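Pasus software update for Clirum – December

Hi all, and thanks for your patience with this one, it's been a busy stretch! The short version: the new two-arm planner is in, the perception work is nearly there, and we're still on budget.

The planner first. We swapped the old one-arm-at-a-time code for the Agbayani scheduler, which lets either arm hold its pose while the other is still moving. We've logged 212 runs with it so far, and planning time per move dropped from 7 seconds to 2 (I was hoping for 3, so I'm pretty happy).

Perception is slower going. The depth data gets patchy on thin, shiny stuff, and our segmenter likes to merge anything crumpled into one big blob. I've relabeled roughly 40 of the worst clips and retraining starts next week.
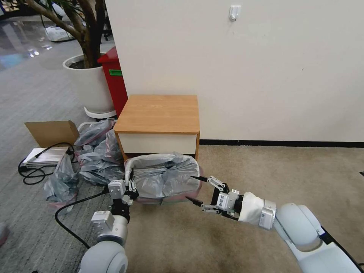
Bin liners are where both pieces have to work together. The planner needs one arm to keep its grip while the other picks an approach. With the left fingers pinching the rim and the right ones open just short of it, the contact check has to treat the two sides differently – and the gray plastic bunched at the corners is exactly what confuses the rim detector.

Next up is the retrained model, then a longer trial at Hencombe. I'd like to keep the same compute allowance for that, if you're okay with it.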